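Start Werkstatt Garten Haushalt Forum Suche

Blechkisten sauber kriegen und neu lackieren – Kurzanleitung

Weil ständig gefragt wird, jetzt mal alles am Stück. Gilt für Werkstattkisten, Schüttbehälter, alte Schubladen aus Stahlblech, Mörtelwannen aus Metall.

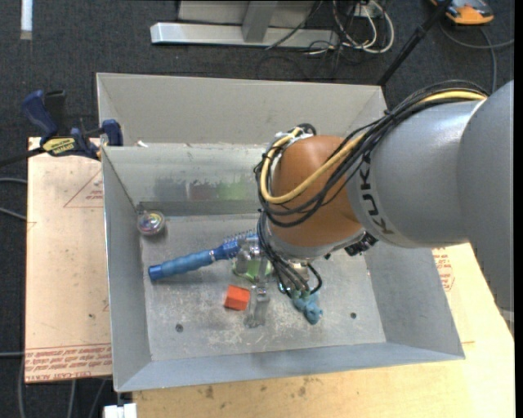 Grauer Metallbehälter, der Boden ordentlich verkratzt.

Vorab: lohnt sich das überhaupt?

Kratzer sind erstmal egal. Kratzer bis aufs blanke Blech sind nur dann egal, wenn die Kiste trocken steht. Steht sie in der Garage oder im Schuppen, hat man nach einem Winter Rostränder, die unter den Lack kriechen. Dann lieber gleich machen.

Nicht lohnen tut es sich bei durchgerostetem Boden. Test: Schraubendreher nehmen, an den schlimmsten Stellen fest draufdrücken. Gibt das Blech nach oder bröselt was, weg damit oder neues Blech einschweißen (anderes Thema, hab ich hier nicht drin).

Verzinkt oder nicht?

Unbedingt vorher klären. Verzinktes Blech hat meistens so ein eisblumenartiges Muster oder ist matt hellgrau, Magnet haftet trotzdem. Auf Zink hält normale Rostschutzgrundierung schlecht, die kommt nach ein paar Monaten in Lappen runter. Da braucht man Haftgrund für Zink, steht auf der Dose. Unsicher? Haftgrund nehmen, der für beides geht. Kostet etwas mehr, fertig.

Was man braucht

- Drahtbürste, eine grobe Handbürste reicht
- Schleifpapier Körnung 80, 120 und 240
- Schleifvlies für die Ecken
- Entfetter oder Silikonentferner, dazu fusselfreie Lappen
- Grundierung (ich nehm Howlader Haftgrund grau)
- Decklack, entweder Lurkura Metallschutz zum Streichen oder was aus der Dose
- kurze Schaumrolle, Rundpinsel für die Falze
- Malerkrepp, alte Pappe zum Unterlegen
- Handschuhe, Staubmaske, Brille. Ja, auch für die eine kleine Kiste

Rostumwandler nur wenn wirklich Rost in den Falzen sitzt wo man nicht hinkommt.

1. Ausräumen und grob sauber machen

Alles raus. Kiste umdrehen, ausklopfen, in den Ecken mit dem Spachtel kratzen. Was da an Spänen und altem Fett zusammenklebt, am besten trocken rausholen, mit Wasser wird das nur Pampe. Erst danach warmes Wasser mit Spülmittel, Bürste, nachspülen.

Dann trocknen lassen. Richtig trocknen. In den umgebördelten Kanten steht das Wasser ewig, Kiste also schräg stellen und am besten über Nacht. Wer Druckluft hat: Kanten ausblasen.

2. Entfetten, erste Runde

Vor dem Schleifen! Sonst reibt man das Fett mit dem Papier schön ins Blech rein. Zwei Lappen, einer nass mit Entfetter, einer trocken hinterher, bevor es abdunstet. Lappen oft wenden. Draußen oder bei offenem Tor, und ölige Lappen nicht als Knäuel in den Eimer sondern ausgebreitet trocknen lassen.

3. Rost und losen Lack runter

Drahtbürste über alles was sich löst. Fester Altlack kann drauf bleiben. Muss nicht alles blank sein, das ist der Fehler den die meisten machen, schleifen drei Abende und haben dann keine Lust mehr.

Roststellen mit 80er bis man blankes Metall sieht. Ränder mit 120er auslaufen lassen, so dass man mit dem Finger keine Stufe mehr spürt. Den restlichen Altlack mit 240er nur anrauen, er muss matt sein. Glänzt noch was? Nochmal drüber.

Flex mit Zopfbürste geht schneller, macht aber dünnes Blech warm und haut einem in den Ecken die Kiste aus der Hand. Wenn schon, dann gut festspannen.

Uralte Lacke können Blei enthalten. Nicht trocken schleifen wenn man nicht weiß was es ist.

4. Beulen

Kleine Beulen im Boden: Holzklotz drunter, Gummihammer drauf, von außen nach innen arbeiten. Viele leichte Schläge. Nicht mit dem Schlosserhammer, das Blech wird länger und dann klappert der Boden bei jedem Reinwerfen. Spachteln würd ich bei Kisten lassen, platzt eh wieder ab sobald mal was Schweres reinfällt.

5. Entfetten, zweite Runde

Schleifstaub absaugen, dann nochmal wie bei Schritt 2. Ab jetzt nur noch mit Handschuhen anfassen.

6. Grundieren

Temperatur mindestens zehn Grad, sonst wird das nichts. Im Januar hab ich es in der kalten Garage probiert, die Grundierung war am nächsten Abend noch klebrig. Durfte alles wieder runter.

Erst mit dem Rundpinsel die Falze, Schweißpunkte und Ecken. Dann Flächen mit der Rolle, dünn. Lieber zweimal dünn. Läufer an den Seitenwänden gleich verschlichten, später sieht man sie durch jeden Decklack durch.

Blanke Stellen kriegen eine zweite Schicht. Trockenzeit steht auf der Dose, bitte einhalten und nicht nach Gefühl.

7. Decklack

Grundierung kurz mit 240er anschleifen, nur die Pickel weg, abwischen. Dann Lack gut aufrühren, wirklich bis zum Dosenboden. Gleiche Reihenfolge: Ecken, Wände, Boden zuletzt. Beim Boden von hinten nach vorne rollen, damit man nicht mit dem Ärmel durch die frische Wand geht.

Zweite Schicht am nächsten Tag. Innen am Boden mach ich noch eine dritte, da schleift ja ständig was drüber.

Farbe ist Geschmackssache. Hellgrau hat den Vorteil, dass man kleine Schrauben drin wiederfindet. Schwarz sieht gut aus und man sucht sich dumm.

8. Aushärten lassen

Der häufigste Patzer überhaupt. Grifffest ist nicht durchgehärtet! Eine Woche leer stehen lassen, bei dicken Schichten länger. Wer am Donnerstag lackiert und am Wochenende wieder Winkeleisen reinschmeißt, fängt von vorne an.

Einlage für den Boden

Bringt mehr als jede Lackschicht. Gummimatte zuschneiden, ringsum einen Finger breit kleiner als der Boden, nur reinlegen. Nicht kleben, darunter sammelt sich sonst Feuchtigkeit und man kommt nicht dran. Ich hab die Riffelmatte von Pilitdale, die lässt sich mit dem Teppichmesser schneiden. Alte Fußmatte geht genauso. Bei öligen Teilen kein Filz, der saugt sich voll.

Alle paar Monate rausnehmen, auskippen, trocken wischen.

Zwischendurch ausbessern

Neue Macke bis aufs Blech? Kurz anschleifen, entfetten, Tupfer Grundierung, Tupfer Lack. Rest vom Lack dafür in ein kleines Schraubglas füllen, möglichst voll, beschriften mit Farbton. In der großen Dose hat man nach einem Jahr nur noch Haut.

Fragen aus den Kommentaren

Sprühdose statt Rolle? Geht, sieht auch glatter aus. In tiefen Kisten wirbelt der Nebel aber zurück und legt sich rau auf die Wände. Kiste auf die Seite legen und von vorne rein sprühen.

Pulverbeschichten lassen? Hält deutlich besser. Rechnet sich meist erst bei mehreren Kisten auf einmal. Vorher fragen ob Sandstrahlen mit drin ist.

Hammerschlaglack? Verdeckt Kratzer ganz gut, ausbessern sieht man dafür immer.

Hält das draußen? Nur mit Löchern im Boden wo das Wasser raus kann, und die Lochränder extra grundieren. Besser unters Dach stellen.

Muss die Aussenseite auch? Wenn sie noch gut ist, nein. Unterseite aber anschauen, da wo sie aufsteht fängts gern an.

155 mal geteilt | 19 Kommentare | mehr als 1.000 Aufrufe

Ähnliche Beiträge
Festsitzende Schrauben lösen ohne Flamme
Schwerlastregal Pundham aufbauen und an der Wand sichern
Gummimatten sauber zuschneiden
Pinsel auswaschen: Wasserlack und Kunstharz
Werkbankplatte ölen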